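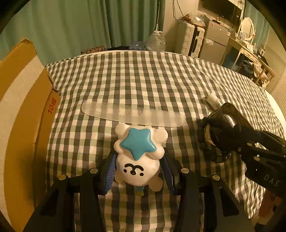 Can Machines Do the Chores Yet? A Gallery

3 min read

Picking things up is the part of housework that gets the least attention, and most of the other chores wait on it. You can't change a bed until whatever is lying on it has gone somewhere else. Floor vacuums have the same trouble. They do a fair job on a clear floor, and somebody still has to clear the floor.

I have been writing about home and shop automation since I left the packing line at Indthorpe. My short answer to the question in the title is that a few jobs are done, a few are close, and tidying a lived-in bedroom is not close.

Bedroom, clearing the bed
A white toy figure with a turquoise-blue star on its head, held between two black fingers with textured pads. The comb lying past it on the checkered sheet is the harder pick. It is long and flat, the plastic is translucent, and a camera can lose that kind of thing against a pattern.

The small capped bottle is a different problem again. Bottles roll when they are touched off center, and a two-finger grip has to come down square. A person corrects for this without looking. Melquiades Nava, who used to set up grippers for a living, told me he would trust a machine with the toy today and the bottle on a good day. He would not let it near the comb.

Then there is the question of where everything goes. A toy might live on the bed, a comb on the vanity, a bottle in a drawer. None of that is written on the objects. You have to know the household, or be told, and most people I ask say that telling a machine all of it would take longer than tidying up.

On the shop floor
Stock work is further along, mainly where the goods come in matching boxes. The sorting station at Gudholm handled 2316 parcels in one July shift and stopped 8 times for a person to come over. Vidar Fagerlund runs that shift and is happy with it. Loose goods still go to the hand benches, along with anything in a thin clear bag.

Laundry
Folding a towel that has already been laid flat can be done, slowly. Sorting a pile of clothing is another matter. Sleeves hide inside other sleeves, and the machine has to find an edge before it can do anything. Flurina Aigner wrote in to say she would pay 1000 dollars for one that only matched socks. So would I.

If you work with any of this at home or in a shop, send a note and tell me what it dropped.

Posted 7 August 2019 by Bríd Quinlan

Filed under: Home Robots, Galleries, Everyday Automation

Contact | © 2019 Bríd Quinlan | Back to top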